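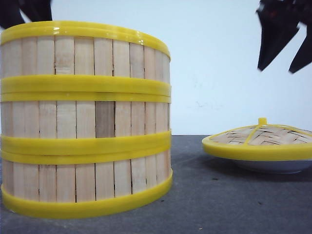 Reheating is cooking

When I came to this country eleven winters ago, I shared an apartment with a woman named Imelda Pascual. She worked nights and I worked days, so we met mostly through the refrigerator. She left me rice, and I left her soup. Each of us had to warm up what the other had made, and in this way I learned that I did not know how to do it.

In my mother's house we did not reheat. Food was cooked in the morning and it stood on the stove until evening, and whoever was hungry took it as it was. I thought that warming a meal was only a matter of pushing a button. I pushed the button and I got rice like small stones, with a burning edge and a cold middle. I ate it and I thought that Imelda was a bad cook, and I am ashamed of this until today.

One morning she came home earlier than usual and saw what I was doing. She took the bowl from my hand, sprinkled it with water, and put it over a pot with a lid. We waited 8 minutes. The rice was soft again and it smelled like rice. She did not make a speech about it, because she wanted to sleep.

My opinion is that we should give to reheating the same respect we give to cooking. Most of us who work eat food on its second day more often than on its first. I look at my own week and I see that on two evenings I cook, and on the other evenings I warm something. Yet I own 19 cookbooks and in all of them together there is maybe one page on this subject. The authors write "keeps well for three days" and then they leave you alone with it.

I know what people will answer. They have no time, and the microwave is there. I also have a microwave, a Judeck, and I do not want to throw it out of the window. It is good for soup and for coffee you forgot. But bread becomes rubber in it, and fried things become sad. Dumplings want steam. Roasted potatoes want a dry hot pan and some patience. This is not difficult knowledge, but it must be passed from somebody to somebody, and I think in many homes it is not passed anymore.

There is also the question of money. My neighbor Princess Manalastas throws away a lot of food, and she is not a careless person. She told me that leftovers taste to her like punishment. I asked how she warms them, and she said two minutes, full power, everything on one plate. I would also throw it away! I brought her a cheap steamer from the Lumbao market and showed her what to do with yesterday's buns. She uses it now for the buns, but for the rest she still orders from Trellora, so I cannot claim a big victory.

I do not believe that old ways are always better. My mother's stew, standing all day on the stove, was probably dangerous, and I would not serve it to a child. But I would like that when a school teaches young people to cook, one lesson is about the next day. Let them make a pot of rice, put it properly in the cold, and come back tomorrow to bring it back to life.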